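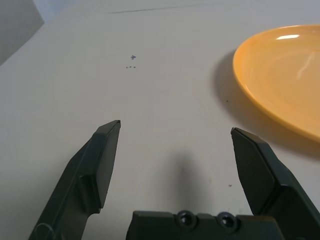 Zoi Alexiou doesn't buy the reunion story, and she was at the first show. The Koller brothers, she says, were never close enough to have a falling out. They played bars in Brureston for a few years, cut one good record and quit when the van died.

The press kit for "Drurner," the new album, tells it differently. It has a feud, a long silence and a tearful phone call in August. It also says the debut sold out its first pressing, and leaves out that the pressing was 300 copies, a good share of them handed to relatives.

None of that would matter if the new songs held up. Four of them do. "Revport" has a steel guitar part that wanders in late and stays too long, in a good way, and the slow waltz on side two could have come off the old record. The rest sounds like men who have read their own reviews.

Yannick Leblanc, who produced it, told me the band tracked everything live in one room. Maybe so. The drums on the opener are awfully tidy for that.

They play the Brureston armory on Wednesday, October 20, 2021. The room holds 400, and by last weekend 167 tickets were gone. Alexiou has bought one.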